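# Sidalska Floor Oil, Satin

Item 3090. Sold in 1000 ml cans, singly or in a case of 6.

Sidalska Floor Oil is a one-part oil and wax finish for indoor wood floors. It soaks into the top of the board and leaves a thin layer of wax at the surface. The sheen is satin. The oil darkens most woods slightly and brings out any red or brown already in the grain – test it in a closet or under a rug before you commit to a whole room.

It works on solid boards, engineered boards with a real wood top layer, parquet, stair treads and thresholds. It does not work over varnish, polyurethane or old paint. Those have to be sanded off first. It is not for decks, shower rooms or saunas.

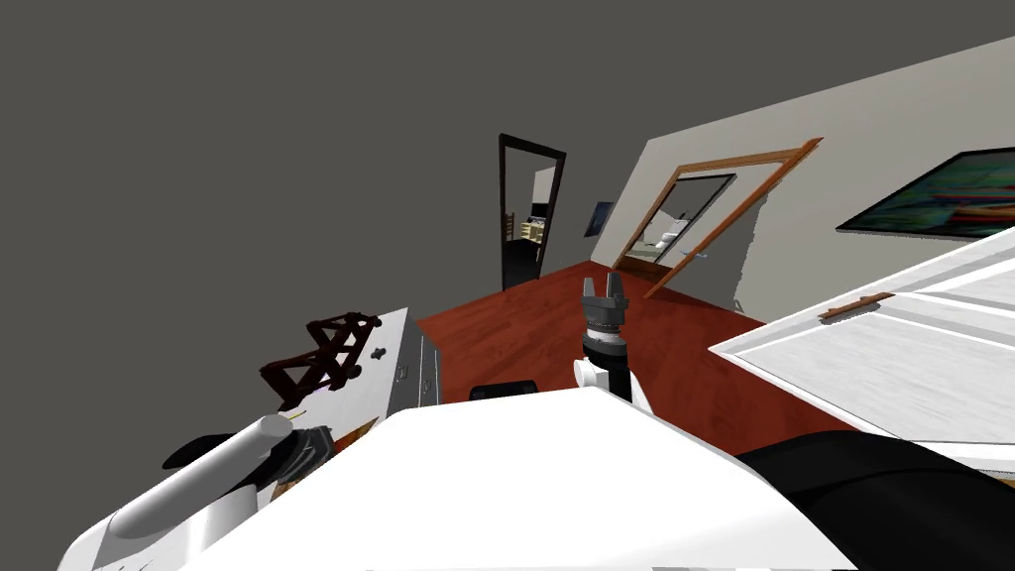 *Rendered interior: reddish-brown wood floor, light beige wall.*

## Coverage

One can covers up to 400 square feet in a single coat on a sanded hardwood floor. Pine and other softwoods take more. Two thin coats are standard. Very dry or freshly sanded boards can use most of a can before the second coat goes on, so buy by the case if you are doing more than one room. Unopened cans can be returned.

If you buy cans at different times, check the batch number on the lid. Small color differences between batches are normal. Mix cans from different batches in one bucket before you start.

## Before you start

Sand along the grain and finish with a fine screen. Do the edges with the same grit as the middle of the floor, or the edges will come out a different shade. Vacuum twice, including the gaps between boards and the space under the door casings. Wipe with a dry cloth.

The room should be at normal living temperature. Let new boards sit in the house as long as the flooring maker asks. Turn off underfloor heating the day before and leave it off until the floor has cured.

## Applying

1. Stir the can well. The wax settles to the bottom. Do not shake it.
2. Work a small amount into the boards with a short-nap roller or a wide floor brush.
3. Move along the length of the boards, a few boards at a time, and keep a wet edge.
4. Wait twenty minutes, then wipe off everything that has not soaked in.
5. Let it dry overnight with a window open.
6. Apply the second coat thinner than the first and wipe it the same way.

Plan your way out of the room. Where a floor runs through a doorway into the next room without a threshold, oil both rooms on the same day, or stop at a board joint directly under the door.

**Rags soaked with this oil can catch fire on their own.** Lay them flat outdoors to dry, or put them in a metal can filled with water and close the lid.
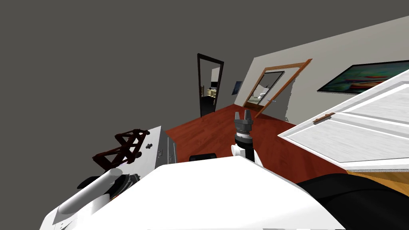 Keerthana Devadiga: I did a hallway and two bedrooms with this in December and the first coat stayed tacky for two days. The windows were shut and the heat was low. The second coat went fine once I got some air moving. I would also wipe sooner than twenty minutes on maple – mine had a few shiny patches that I had to buff out later with a white pad.

**Reply from the shop:** Ten minutes is enough on maple and other tight-grained woods. Shiny patches can be buffed out by hand while the oil is fresh, with a few drops of new oil on the pad.

## Drying and care

Walk on it in socks the next day. Put furniture back after three days, and lift it into place. Rugs should stay off for two weeks. Dry mop during that time and keep water away from the floor.

After that, clean with Dresel Wood Soap in lukewarm water and a well-wrung mop. Do not use vinegar, steam or general-purpose cleaners. Worn spots near doors can be re-oiled without sanding the rest of the room.

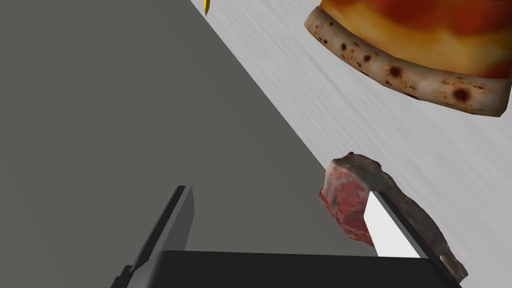 *Rendered view with gripper, close up.*

## Goes with

- Dresel Wood Soap, concentrate
- Kaimal floor brush, wide, with threaded handle socket
- Hidberg buffing pads, white and beige

## Storage

Close the lid tightly and keep the can upright, away from frost. An opened can keeps for one year. If a skin has formed, cut it out and strain the rest before use.

Page last changed May 11, 2019.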